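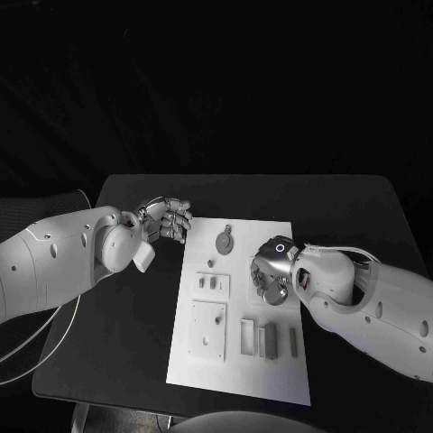

**Figure 2.** Small gray and white parts on a white board, black table, dark backdrop.

### 3.2 Surface color and light level

Most of the older work on bench lighting looks at the lamp and stops there. Lux at the bench, lux at the aisle, done. Surface color gets a line or two. We think that is a mistake, at least for people who handle small pale parts for a whole shift.

Two things get mixed up in the survey answers. First, contrast between part and backing. Pale parts on a pale board (Fig. 2 for the general idea) are a different job for the eye than the same parts on dark cloth. Second, contrast between the board and everything past it. A bright board with a dark surround means the eye has to readjust each time the worker looks up. Workers rarely seperate the two. "Tired eyes" covers both.

Sites: Toledo and Barkuvov, both run by Mosora, both on day shift only. Bench light was set to 300 lux at Toledo and left as found at Barkuvov, where it drifted with the weather (windows on one side). Not ideal. We got 485 usable survey forms in all, filled out at the end of the shift, same paper form at both sites. Forms with no bench number were dropped.

Backing colors were white, mid gray and black, switched every 2 weeks. Unari mats throughout, matte finish. Glossy mats were tried in June and pulled after around 8 days, too much glare from the overhead tubes. Those forms are not in the totals.

Eye strain was scored by the worker, not measured. Same for neck pain. Blink rate would of been better but the benches were too close together to set it up without slowing the line. Age and glasses were recorded, shift length too. Room temperature was not.

Mid gray was the setting most workers asked to keep. Black came second at Toledo, last at Barkuvov. Possible reason is dust, which shows more on black, and the Barkuvov benches sit next to packing. See Section 4.1 for the split by age.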